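Moving Vorwood Saves to a New PC
Written by Ayuba Abubakari. Applies to the Windows release, patched in March or later.

Vorwood has no cloud saves. Progress is stored in a local profile folder, and the launcher won't look for that folder on another machine. The steps below move a profile across with the bestiary, party formations and key bindings intact. Mods are covered separately at the end.

Before you start

Update the game on both computers to the same build. The build number is in grey text at the bottom of the title menu. A save written by a newer build will show as damaged on an older one, although the file itself is fine and will load once the older copy is patched.

Finish any battle and save at a Bimier shrine. Field quicksaves are held in a temporary folder and are not part of the profile.

You will need a USB stick with at least 200 MB free. A full profile is normally under 100 MB, but the backup archive made in step 4 is written alongside it.

Copying the profile

1. Quit the game and the Pridside launcher. Check the system tray – closing the launcher window only minimises it.

2. Open Documents, then Pridside, then Vorwood. The folder named Profile contains the saves. Slots are numbered from 0, so the sixth slot on the load screen is slot5.dat.

3. Copy the whole Profile folder to the stick. Do not copy individual slots. The bestiary is kept in shared.dat, and a slot loaded without it will report the completion figure as zero even if you had reached 100 per cent.

4. Zip the folder on the stick and keep the zip as a backup.

5. On the new machine, run the game once, go as far as the title menu, then quit. This creates the folder structure.

6. Delete the new Profile folder and paste yours in its place. Merging the two leaves the blank shared.dat in force if you choose to skip duplicates.

7. Start the game with the network disconnected. If the launcher offers to repair the profile, decline.

Load your latest save and open the party screen. Formations should match the old machine. If the portraits are there but the formations are blank, layout.ini was left behind. Copy it from the backup.

Saves on a drive from a dead computer

Connect the old drive as a secondary disk and browse to the Users folder, then your old account name, then follow the path in step 2. Windows may ask for permission to open the account folder. Accept, and allow time for it to finish. A new processor or motherboard has no effect on the saves, which are not tied to hardware.

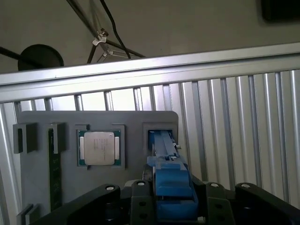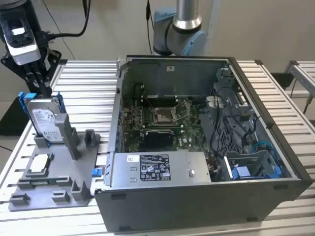

First picture: CPU in a square holder. Second picture: hard drive standing upright.

Mods

Bawa mod lists store absolute paths. Reinstall each mod on the new machine, import the list, then choose Rebuild Paths. Load order is preserved. Launch the game from Bawa for the first session so that the mod index is written, then save at a shrine before quitting.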